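Evening in the shared workshop at Dallau, August. Nelu and I continue our laundry build, which we call Probert. I will post short notes as we go.

**1/** First the fingers. I spent 65 minutes on the linkages before I was happy with the joints. The black tips are new, a softer material from Reltex.

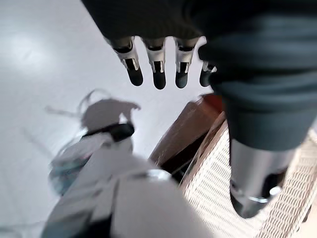

*Hand over the floor, basket close by.*

**2/** Cloth is still the difficult part. A shirt has no fixed shape, and inside the drum there is very little light - the wrist camera gives us blur and dark corners. We keep 200 clips now and I label them by hand. 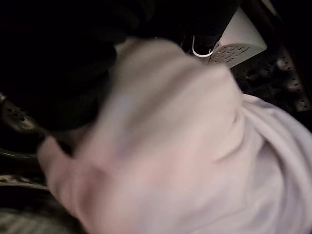
*Wrist view in the drum. Pale cloth in front, black behind it.*

**3/** Nelu Radu asked why we do not use one arm only. We tried it in spring. The basket was sliding away each time, so one hand must hold it. 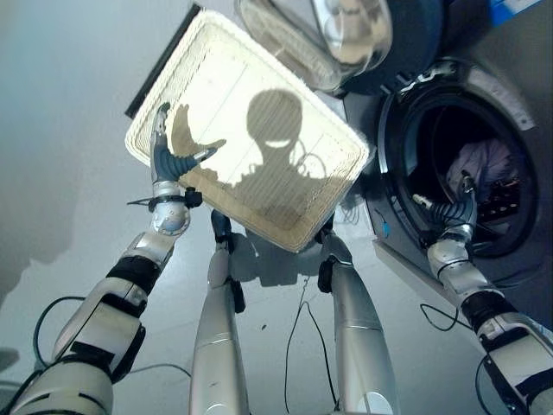

**4/** Still to do

- tie the cables shorter at both forearms
- slower wrist speed near the drum
- send the log to Rundeck, 846 lines, I must read it first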